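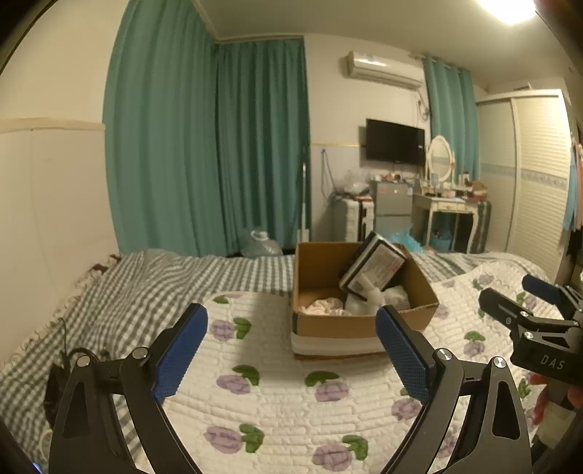
Fig. 1. Bedroom station, packing task. Fingers open, pads facing; second unit at right, block marked DAS. Carton on bed.

Hand-Held Gripper Comparison: Pre-Use Safety and Inspection Checklist
Project: Narow
Station: Bedroom, Rastdale apartment
Inspection date: Apr 2, 2025
Checklist revision: 3
Result: Released for use with restrictions (see Section 8)

Marks used: OK = meets the requirement. C = meets the requirement with comment. F = does not meet the requirement, use stopped until corrected. NA = not applicable to this station.

1. Scope

This checklist covers the hand-held two-finger grippers used in pairs for the Narow comparison, the pads fitted to them, the cables and the room in which they are used. Two pad sets are under comparison: the blue textured pad and the Pietrzak smooth pad. The bench arm at Bundholm has its own checklist and is not covered. Results from the bench arm may be quoted in comments where they bear on wear limits.

Complete Sections 2 through 6 before the first session at a station and after any change of pads, fingers or operator. Section 7 is completed once per station.

2. Gripper body and fingers

2.1 Finger bodies free of cracks, chips and sharp edges. OK
Comment: Inner corners of the triangular openings checked with a fingertip and a hand lamp on both units. The corner nearest the pad is where the earlier print batch cracked. No marks found.

2.2 Pivot screws seated and not backed out. C
Comment: Left unit, outer pivot screw turned slightly under light torque. Reset and paint-marked. Check the mark again at the end of the session. If it has moved, replace the screw; do not tighten it a second time.

2.3 Fingers open and close through full travel with no binding. OK
Comment: Cycled by hand with the trigger, slow and fast. The right unit has a faint click near full close. Same click noted on the last checklist, no change in feel.

2.4 Fingers meet squarely when closed. C
Comment: Right unit closes with a small gap at the pad tips when the trigger is pulled lightly. The gap goes away at normal pull. Accepted for boxes and folded cloth. Not accepted for thin cards or single sheets.

2.5 Trigger returns by itself when released. OK

2.6 Pinch point between finger linkage and body is clear of the operator's hand in normal grip. C
Comment: Clear with the standard hold. Operators with larger hands tend to move the index finger forward when reaching down into a carton. Brief each operator on this before the first pick. A printed guard is drawn but not yet made.

3. Grip pads

3.1 Correct pad set fitted for the planned run. OK
Comment: Blue textured set on both units. Do not mix pad sets between left and right. A mixed pair was run by mistake in November and all of those picks had to be thrown out.

3.2 Pads bonded along the full edge, no lifting. OK

3.3 Texture not worn flat or packed with lint. C
Comment: Lint on the lower third of the left unit's pads after the cloth trials. Cleaned with a dry brush. Solvent wipes leave the surface slick for a while and should not be used during a session.

3.4 Pad cycle count below limit. OK
Comment: Counter reads 1,622 closures on the current set. Bench arm data from Bundholm showed no drop in hold force up to this point. First inspection of pad thickness is overdue by the old rule, which called for it every 600 closures. That rule was written for the smooth set. The interval for the textured set is still open; until it is settled, measure thickness at each checklist and enter it on the wear sheet.

3.5 Spare pads at the station. F, corrected
Comment: Only smooth spares in the kit on arrival. Textured spares brought over from Bundholm before the first run. Kit list amended so that both sets are packed each time.

4. Mounting blocks and camera

4.1 Mounting block tight on the body, no rocking. OK

4.2 Block marking legible. OK
Comment: Light gray letters on black. Read under room light without a lamp.

4.3 Camera holds its angle when the unit is shaken lightly. OK

4.4 Both pads in view over full travel. C
Comment: Pads stay in view from closed to fully open. When the two units work close together the other gripper comes in at the side of the view. This is expected in two-handed tasks. Tag those runs so that the side-by-side comparison of pad visibility uses the same kind of run for both pad sets.

4.5 Exposure acceptable with room lighting on. C
Comment: Ceiling light is bright at the upper corner when the operator looks across the bed toward the back wall. White ceiling and white bedspread both pull the exposure down and the black fingers lose detail. Lock exposure on the carton before starting. Test with curtains closed only; the open-curtain setting is not part of this comparison.

4.6 Lens clean, cover removed. OK

5. Cables and power

5.1 Cable jackets undamaged. OK

5.2 No cable crosses the operator's standing area. OK
Comment: Checked on the bed side and along the wardrobe side. Walk the route once in each direction before lifting the grippers, with nothing in hand.

5.3 Cables on the work surface kept out of gripper reach. C
Comment: A black cable lies on the bed near the lower left. Keep it outside the pick area. A textured pad will catch a cable and drag whatever it is attached to.

5.4 Batteries charged, no swelling, case not hot to the touch. OK
Comment: Swap at 17 percent. The trigger sensor starts to drop readings below that and the closure count becomes unreliable.

5.5 Room outlets not overloaded. C
Comment: Air conditioner, TV and mini-fridge are already in the room. Charge the packs in the hall.

6. Work surface and test objects

6.1 Surface carries the load without tipping or sliding. C
Comment: Bed accepted for the soft-surface part of the comparison. The carton settles into the quilting and can tilt when the operator pulls on a side wall. Pick from the contents and leave the walls alone. If the carton must be steadied, use the second gripper low on the wall.

6.2 Covers flat, no loose folds in front of the fingers. C
Comment: Flowered bedspread lies acceptably. The checked blanket hangs over the left edge. Tuck it in or move it back before runs that start from that side, so that the operator does not step on it.

6.3 Carton edges safe. OK
Comment: Corrugated carton, open top, white band at the base. Run a gloved hand along the top edge. Any staple is removed before use.

6.4 Contents suitable for the pads under test. C
Comment: Black-framed flat item, crumpled white packing material, folded pink cloth. The mix is useful for comparing pads, as each needs a different hold:
Flat item leaning on the back wall: grip by the edge, lift straight up. Textured pads are expected to mark a printed surface if twisted. Look for scuffs after each set of runs.
Packing material: light closure only. A hard pull compresses it and can bring up more than intended.
Folded cloth: approach from above at the fold. Textured pads hold it at low force. Smooth pads need a fuller closure and should be logged separately.

6.5 No glass, blades, liquids or loose batteries among the test objects. OK

7. Room

7.1 Walking path clear around the work side. C
Comment: Bright blue plastic bag on the floor near the foot of the bed at the right. Slip hazard for an operator looking at the carton. Move before the first run.

7.2 Liquids away from equipment. C
Comment: Translucent water jug in the back left corner by the curtain. Distance accepted. Keep the cap on and do not set chargers on that side.

7.3 Upright or leaning objects secured. C
Comment: Slim white pole leaning on the wall in the same corner. Lay flat or remove. It would fall if the curtain were pulled.

7.4 Glass and mirrors outside the swing area. OK
Comment: Oval mirror on the vanity is against the back wall and beyond arm's reach from the bed. Small items on the vanity top stay where they are; no tasks at the vanity until they have been cleared into a tray.

7.5 Ventilation and temperature acceptable. OK
Comment: Wall air conditioner available. Turn the fan off during cloth runs.

7.6 Wardrobe door does not block the exit when moved. OK
Comment: Sliding type. Hanging clothes are kept inside the wardrobe line so that sleeves do not reach the operator's elbow on the right.

8. Release and restrictions

Released for two-handed packing and unpacking on the bed with the textured pad set.

Restrictions:
No thin cards or single sheets with the right unit until 2.4 is closed.
No vanity or wardrobe tasks.
Stop if the paint mark in 2.2 has shifted.

Open items:
2.6 Finger guard, to be printed at Bundholm.
3.4 Thickness interval for the textured set.
4.5 Written exposure setting for white bed covers, to be added to the next revision.
7.1 and 7.3 to be signed off by the operator at the station before the first pick.

The Pietrzak smooth set is not released at this station. Repeat Sections 2 through 4 after the pads are changed.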